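## About Prindora

Prindora washes, mends and sorts team uniforms for sporting clubs in Dovalbridge and Giltham. We opened in January with 2 washing machines and one club on the books. We now look after 54 clubs, mostly basketball and netball, with some junior footy over winter.

Jerseys are sorted by colour before anything else. Reds are kept together, and numbers are checked against the club's list. 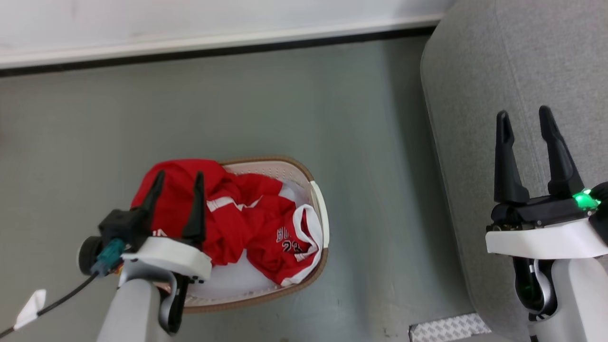 *Words: Tonantzin Quezada | Page updated 6 October 2022*

A red jersey with white trim, like the number 23 in the basket, goes through a cold wash inside out and is dried on a rack. We don't tumble dry printed lettering.

Nilton Ospina runs the mending bench and can match most trims. Drop-off is at the Inga Street door, weekdays until 5.30 pm. Please empty the pockets of shorts and tracksuits first.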